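Medville textile drop-off to reopen with longer hours and new sorting rules

1/4/21

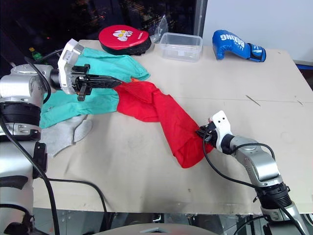
The textile drop-off on Grokell Street in Medville will open again this month after being closed since the fall, the town's public works office said. Residents can bring clothing, bedding, towels and plain household cloth to the side entrance during posted hours. The site stopped taking items when its storage room filled up and the hauler that had served it ended the route. A new hauler, Avanlow, will now collect from the site every week. Under the new rules, each piece should be opened out and looked over before it goes in the bag, and a single piece of cloth, like a red one pulled out on the diagonal above a beige tabletop, is accepted on the same terms as a shirt or a pair of pants. Items that are clean and dry go in one bag. Anything torn or stained but still clean goes in another.

The old system let people mix everything together. Public works said that caused most of the problems at the site last year. Wet items were the worst of it - one damp towel could spoil a full bag by the time it was picked up, and spoiled bags went to the landfill at the town's expense.

Bags must be tied shut and should be light enough for one person to lift. The town will hand out clear bags at no charge at the site and at the front desk of the town hall annex. Residents may also use their own, as long as they are clear. Black trash bags will be turned away, and so will boxes.

The list of items the site will not take is longer than before. It now includes carpet, foam pillows, mattress covers with plastic backing, and cloth that has been used with paint, oil or solvents. Those last items should be held for the household chemical collection, which has its own schedule. Shoes are accepted only in pairs, tied or banded together. Single socks and gloves can go in the bag for worn items.

Avanlow will take the bags to its sorting floor in Mokgethi. Clothing in good shape will be sold to resale shops. Worn cotton will be cut into wiping rags for garages and print shops, and most of the rest will be shredded for padding and insulation. The company will send the town a written report at the end of each quarter showing how much was collected and where it went. The first report will cover January through March.

The contract runs for three years and costs the town $2,353 a year, which will come out of the existing solid waste budget. The town can end it early with written notice. Under the previous agreement there was no fee, but the hauler was free to skip a pickup when prices for used clothing were low, and it did so several times before the route was dropped.

Masks are required at the drop-off, and no more than three people may be inside the entrance area at one time. Staff will not unload cars. Residents who cannot carry their own bags can call ahead to set up a curb pickup, which will be done on the same day as the Avanlow collection. There is no charge for that service, but space on the truck is limited and calls will be taken in order.

Bags will be held for seven days before they are moved, so anyone who drops off something by mistake should call the office within that time. Last year the site held on to a few items of jewelry and a set of keys found in coat pockets. Some of those have still not been claimed and can be identified at the public works counter.

Bags may not be left outside when the site is closed. The town said it will put up a sign at the side entrance and a second one at the corner, where bags tended to pile up overnight. Hours will be posted on both signs and on the town website before the reopening.

Contact the newsroom | Copyright 2021 | All rights reserved | Back to top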